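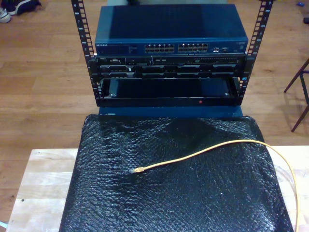
Open rack, NETGEAR switch on top.

Monday, Borstead workshop

Good day for the clock project! The Vemel movement is back on the test stand and keeping far better time than I dared hope. Pylyp dropped by at lunch and we stood there listening to it like two kids at an aquarium.

Where things stand: new suspension spring fitted, the thin one from Boiko, not the one we cut ourselves. The old spring had a kink near the top chop (only showed up under the loupe, and I'd looked at it twice before) and the pendulum had a lovely lazy wobble because of it. Wobble gone. Crutch still rubs very slightly on the back swing, so I eased it with a brass shim and a speck of oil.

Rate: first run was 5 seconds a day slow. Gave the rating nut a small turn and left it alone through the afternoon, which took real willpower. Will read it again before I touch anything else.

Beat: very nearly even now. I set it by ear, then Pylyp Sydorenko checked with the pickup and moved it a hair to the left. His ear is better than mine and I'll put that in writing.

Drive weight is 3304 grams with the hook. I want to try less. The Denness clock is the same pattern and runs happily on a lighter one, and I'd love to spare those pivots. Take off a little lead shot at a time and watch the arc.

Strike side: not started. The rack tail is bent and somebody long ago filed the snail, bless them, so the hour count will be all over the place. Dial number is 566 and the backplate is scratched 1735, which I'd dearly like to be a date but it's far more likely a repairer's mark. The pillars look much too late. Still, what a thing to find under the grime!

To do: 
re-bush the third wheel, front plate
order gut line, the thicker one
ask Denness for a tracing of their snail
Pylyp has my good tweezers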